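Print this page | E-mail this thread

Rice canisters with the flip lid, worth it?
Last updated: 16 July 2020

geltby_gran
I've finally given up on keeping rice in the bag with a peg on it — moths in February, never again — and I'm eyeing off one of those plastic canisters with the hinged lid. Does anyone love theirs?

pantrymoth33
Love mine, an Avano. I fill it nearly to the top and scoop with a cup, and the lid stays up while I do it, bless it.

tinlid
Sorry, can't agree. Hinges go first. My Cuesta one lasted 18 months and then I was holding the lid on with a rubber band. Get a screw-top jar and be done with it, I reckon.

pantrymoth33
Fair enough tinlid, but a screw top with wet hands and kids wanting tea? No thank you!

geltby_gran
You're both very kind. I do like a clear lid, my neighbour's is solid and she's forever opening the flour by mistake.

oldkelpie
Our one's a cream colour with a clear lid and it lives out on the table at tea time, open more often than it should be.
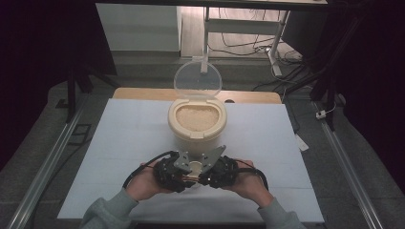 Whichever you buy, wash it and let it dry right through overnight before the rice goes in.

Related threads
Stellevetti jars: where to find spare seals
Bay leaves and moths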